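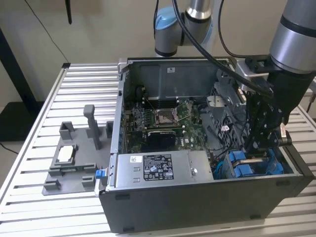 Demonstration collection, weekly meeting
Wednesday, March 22, 2023

Present: both operators, the training lead, the hardware tech, one person from Sumholm on the phone (dropped off twice, rejoined once).

**1. Last minutes**

Approved, after the word "robust" was struck from item 3 by general request.

**2. Episode count**

The PC teardown set stands at 1,603 episodes. Of these, 403 involve the drive carriers, and the training lead would like more. The operators would like a different chair. Both requests noted.

33 episodes from last week are to be thrown out. In most of them the arm does the job well enough, but the operator stopped to think for so long that the policy would learn to stop and think too. The training lead said we have plenty of hesitation in the data already.

**3. Failed attempts**

Long discussion. One side wants every fumble kept and tagged, the other wants clean runs only. Settled on keeping a fumble if the operator recovers inside the same episode. Dropping a carrier and saying a word is not a recovery. Audio is not recorded, for which the operators expressed thanks.

**4. Labels**

Swati exports are still calling the drive cage "cage," "basket" and, in one batch, "grill thing." The agreed term is "drive cage." The hardware tech will fix the old batches by script. Whoever wrote "grill thing" did not come forward.

**5. Starting positions**

The case has been going back to the same spot on the bench after each reset, close enough that the model could do the task blind. From now on shift or turn it a little between episodes. The parts fixture moves too, but separately. "A little" was debated for ten minutes and left as "a little."

**6. CPU task**

Not started. Sumholm asked when. We said after the drive carriers. Sumholm asked when that would be, and the line dropped.

**7. Clideo and Botar**

Clideo playback now shows both arms in sync. Botar still loses the gripper signal on long episodes. Ticket 343 remains open and is older than one of our operators' contracts.

**Actions**

- Training lead: write down the fumble rule, one page at most
- Operators: 60 more carrier episodes, case shifted each time
- Hardware tech: label script; chase ticket 343
- Sumholm: find a better phone

Next meeting same time next week, in the room with the working heater.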